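Eskildsen House Residents' Meeting
Minutes, October

The meeting opened at 7:00 in the second floor lounge. The September minutes were approved with one correction: the laundry room closes at 10:30, as posted.

Shared washrooms. Several residents said the sink ledges are crowded and that toothpaste ends up on the shelf. It was agreed that each resident will keep a toothbrush and toothpaste together in one cup, standing up, with the cap on the tube. Plain white plastic cups will be bought from Musell, 42 in all. Anyone who already has a cup may go on using it -- it should have a room number on the bottom.

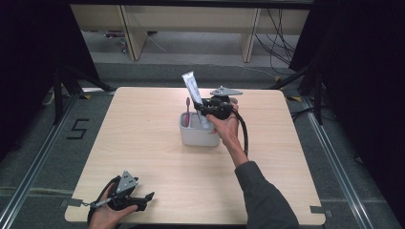
Where do the cups go when the washrooms are cleaned?

Residents take them back to their rooms by 8 in the morning on cleaning days. Cups left behind will be put on the hall table, and anything still there after 3 days goes to the front office.

Shelves. The Drekano shelf in the north washroom is loose on one side. It will be tightened before the cups are handed out. A second shelf was discussed and put off until the price is known.

Budget. Up to $100 was approved for cups and labels. Any money left over goes to hooks for the shower stalls.

Other business. The Cekus Street door sticks in wet weather -- reported again to the front office.

The meeting closed at 7:50. Next meeting in November, same room.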